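22 Nov 2025

**Shoebox bookkeeping in Dirnthorpe: "I can tell by the second slip"**

Two shops on the high street still shut for lunch. She doesn't. Tea on the windowsill, phone face down, and she talks while walking about. She has kept the books for small traders in Dirnthorpe for 16 years and asked me to leave her name out, as her clients would "only want to know which one I was on about".

Mostly we talk about cash. How people who sell things for a living are often frightened of their own figures.

"They think I'm going to tell them off," she says. "I had a café owner cry over a milk bill. It was a perfectly normal milk bill."

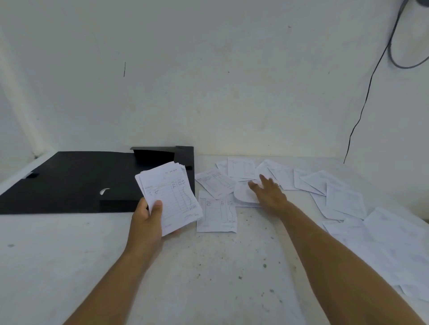
She started on the counter at Solta, the hardware shop, doing the Saturday till. The owner kept everything in biscuit tins. She took one home, then another. "By November I'd done his whole year and he paid me in paint. Good paint, mind."

Does she use software? Yes, Cisuner, grudgingly. It's fine for the bank side, she says, less fine for a plasterer who buys sand from a man in a lay-by.

"It wants a category for everything. Life hasn't got a category for everything. I've got one client with 1,444 in a column called 'other' and he can't remember a penny of it."

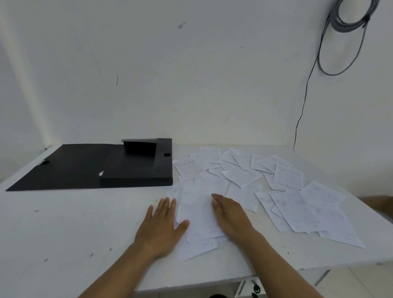
*Photo: supplied*

The worst time of year is January, obviously. But she'd rather talk about November, when a phone call can still do some good. She rings round. Some of them don't pick up.

"I leave a message saying it's only me. They know what that means."

Her fees haven't moved much. A market trader pays her some 1,000 a year, less if they bring things in month by month. Hardly anyone does. She tried a discount for it, then reminder cards, then gave up on the cards - too much postage.

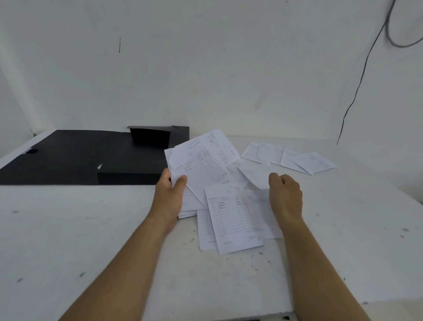
*Sorting through the invoice slips.*

What about the big firms? Asante opened an office by the station in spring, glass front, free coffee. She lost 2 clients to it and one has come back allready.

"He said they were very nice but he had to explain what a whelk stall was."

Would she sell up? Long pause. She's been asked. Her knees are bad and the stairs are steep, and her daughter wants her nearer the coast. But there's a florist who has just taken on her first member of staff and hasn't a clue about payroll.

"I'll see her through to April," she says, and goes to put the kettle on again.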